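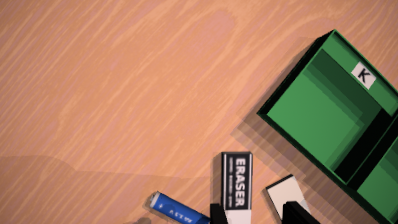 *4 min read*

# Re-oiling a large wooden tabletop

Last revised July 1, 2023 by Annunziata Testa. The June version gave the wrong grit for the second pass. That has been corrected in step 3.

The method applies to solid timber tops previously finished with oil or hardwax oil. It does not apply to varnished or lacquered tops, which must be stripped first, or to veneer thinner than 1 mm, which should not be sanded by machine at all.

## Check the existing finish

Place a teaspoon of water on an area that gets regular use and leave it for five minutes.

- Water beads and leaves no mark: the finish is sound. Clean the top and stop there.
- Water spreads and the wood darkens: the oil has worn out. Carry on with this guide.
- Water beads but there is a white bloom underneath: probably varnish or lacquer. Test with a drop of methylated spirit in a corner. If the surface goes tacky, it is not an oil finish.

Do the test in two or three places. Tops wear unevenly, and the middle of a wide table is often in much better condition than the front edge.

## Tools and materials

- Random orbital sander with dust extraction
- Discs in 120, 150 and 180 grit
- Cork block and 180 grit sheets for edges
- Vacuum with a soft brush head
- Lint-free cloths
- White non-abrasive pads
- Hardwax oil, satin (Visard was used for the times below)
- Nitrile gloves
- A metal bucket with a lid, filled with water

For a table that cannot be moved, add masking tape and plastic sheet. Anything fixed to the top has to be taped off at its base, with the tape pressed well down into the joint. Oil creeps under loose tape and leaves a hard yellow ridge.

## Method

**1. Clean.** Wipe the top with a well-wrung cloth and a weak solution of neutral soap. Wipe again with plain water. Leave overnight. Wax polish and silicone spray must come off completely, and this may take a second wash with white spirit.

**2. Mark the surface.** Draw light pencil lines across the whole top, a hand's width apart. They show where the sander has been. Pencil remaining after a pass means a low spot or a missed strip.

**3. Sand.** Start at 120 only if there are stains or rings. Otherwise start at 150. Move the sander along the grain at a slow, even pace and overlap each strip by half a disc. Vacuum, redraw the lines, and repeat at 180. Stop at 180 - a finer surface closes the grain and takes up less oil.

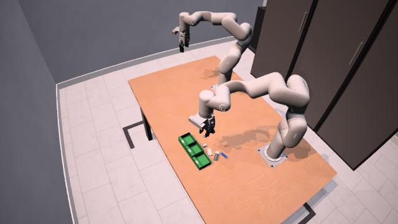 Edges and corners are done by hand with the cork block. A machine will round them over in seconds, and the difference shows clearly once the oil is on. Use the same final grit as on the flat, or the edge will dry to a different shade.

**4. Remove dust.** Vacuum twice, the second time across the grain. Follow with a dry cloth. Do not use a tack cloth, as some leave a residue that stops the oil from soaking in.

**5. First coat.** Stir the tin and do not shake it. Pour 50 ml onto the surface and spread it with a white pad, working along the grain until the wood stops taking it up. Add more in small amounts. Leave for 15 minutes, then wipe off everything still on the surface. A film left standing will stay sticky for days.

**6. Second coat.** Wait 12 hours at normal room temperature. Rub down lightly by hand with a worn 180 sheet, remove the dust and apply a thinner coat, using half the quantity of the first. Wipe off after 10 minutes.

**7. Cure.** Light use is possible after 24 hours. Keep water and hot items away for a week.

## Long tops

The working time of the oil sets the size of each section. Visard gave 45 minutes before it began to drag, less in a warm room. Divide the top along board joints where possible and keep a wet edge between sections. Two people help: one spreads, one wipes. Braulio Galindo prefers to run each section the full length of a single board, which hides the overlaps but needs a quick hand. 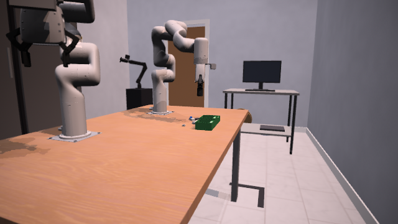

*Long wooden table. Cover floor and fittings before sanding.*

## Disposing of cloths

Cloths soaked in drying oil can heat up and catch fire without a flame. Put each one in the water bucket as soon as it is finished with. Do not bundle them or leave them in a bin bag.

## Faults

**Sticky patches after two days.** Too much oil left on. Rub with a pad and a little fresh oil, then wipe dry.

**Swirl marks.** Sander moved too fast or pressed down. Go back to 150 and repeat from there.

**Dull strips.** A dry edge between sections. A third thin coat over the whole top normally evens this out.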